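Open day at the Drerkow drinks works in Brunham

My wife and I have lived two years in this region and we had never been to Brunham, although we pass the sign for it each time we drive to the lake. In March the Drerkow company opened its works for visitors, and a colleague gave us two places that he could not use. I have written down what we saw, mostly for our friends from the language course, who asked me for it.

We took bus 53 from the railroad station. It stops directly at the gate, but the gate for visitors is on the other side of the building, so you must walk along the fence for some minutes. There was a paper sign with an arrow, which had turned in the wind and pointed toward the parking lot. Many people went first to the parking lot. Our tour was at 2 in the afternoon and we were not late, but we were the last to receive our hair nets.

The company let in 100 visitors for the day, divided into groups. Our group had several families with children, and two older men who had worked with glass bottles in another factory and asked very good questions. I did not understand all the answers. The noise in the filling hall is strong, and the guide spoke through a small loudspeaker on her belt.

In the filling hall the cans come from above, upside down, in a kind of cage. They are turned, washed with water, filled, and closed with the lid, and this last part goes so fast that you see only a silver line. The line makes 3,000 cans in one hour when it runs well. The guide said that for a drinks factory this is small. It did not look small to me. The floor is painted green and is always a little wet, and I was happy that I had chosen my old shoes.

The company makes mostly one drink, Pap, a soda with pear and ginger. It is sold in the region and in a few stores farther north. The second drink is new and has the name Flamimico. It is made with orange and something bitter, and it was not yet in the stores when we visited. We will come to the taste later.

After the hall we went up a metal stair to the sample rooms, and this was for me the best part of the visit. It is quiet there and you can take off the hair net. The cans they use in these rooms carry no print, only color. I had never thought about how much of a can is the print. Without it you begin to look at the metal: the rim which is rolled over, the rings pressed in the lid, the small rivet that holds the tab.
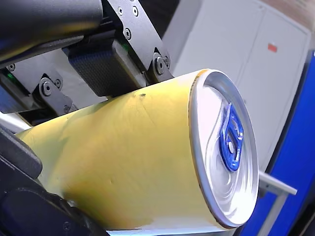 The guide explained that the lid and the body arrive from two different suppliers, on different trucks, and meet for the first time in the filling hall. The lid is thicker than the body. The tab can be ordered in many colors, and the color costs a little more, so a small company must think well if it wants it. One of the older men asked what happens if a can gets a dent. A dent in the side is mostly only ugly. A dent near the rim is a reason to throw the can away, and at home you should do the same. I have repeated this sentence to my mother-in-law on the telephone, because she always buys the damaged cans for the lower price.

In the same part of the building they have laid out foam tiles, the type with teeth on the edges that you push together like a puzzle. We have the same ones at home from when our son was small, in four colors and with bite marks. A can that falls on foam does not get a dent so easily, and it makes no noise. I liked also how the colors came together there, the yellow and the pink on the pale blue. My wife said it looked like a children's birthday party.
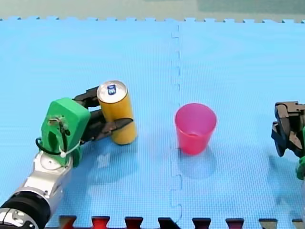 Yellow can and pink plastic cup on the light blue mat.

Now the cups. I had expected paper cups, but Drerkow uses plastic ones, wider at the top than at the bottom, that let some light through. They are washed and used again. The guide told us that people who drink from a pink cup often say the drink is sweeter, even when it is the same drink. We tried this in our group with Pap. Half of the group had a pink cup and the other half a clear one. I had pink and found it rather sweet. My wife had clear and found it also rather sweet, so we could not help science very much. 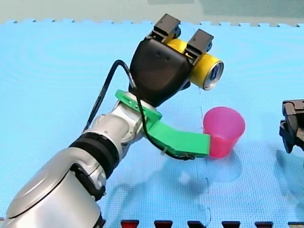

Page last changed: Sunday, 9:40 pm

I must correct one thing from my first version of this page. I had written that Flamimico contains grapefruit. A reader who was in the morning group wrote to me that it is bitter orange peel, and she is right, I have now found it in my notes.

The tasting was in the canteen, on long tables with paper on them. Each person received a small portion of both drinks and a card to fill out. Pap was as always: pleasant, a little sharp in the throat, better when it is very cold. Flamimico is more difficult. The first sip I did not like, the second was interesting, and after the third the cup was empty, which was a pity. The children in the group did not agree with me, and several full cups stayed on the table.

There is a small shop beside the exit. You can buy Pap there in trays, and T-shirts, and a bottle opener, although they make no bottles. We bought one tray, and I carried it to the bus and regretted this before we reached the end of the fence. If you go, bring a bag with wheels.
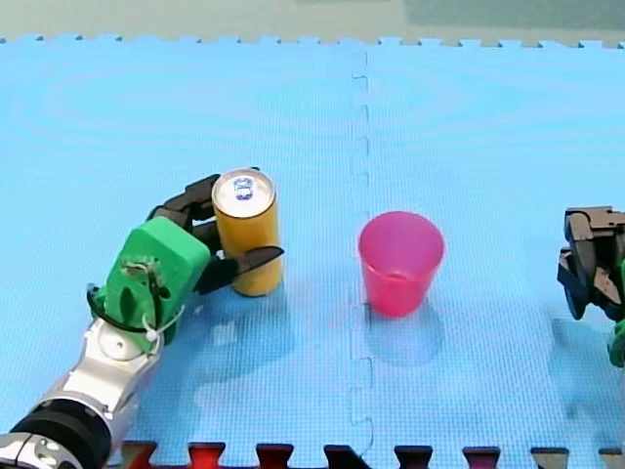

Can and cup on the foam tiles.

Some practical points for those who want to visit. The places are free, but you must register at the gate office or by telephone. Children are welcome if they can walk up the stair alone. In the filling hall photographs are not allowed, upstairs they are. The toilet is before the stair and there is no other one after it. The bus back goes from the opposite side of the road, and on weekends it comes only once in the hour, so look at the timetable when you arrive. We waited fifty minutes and opened two cans from our tray.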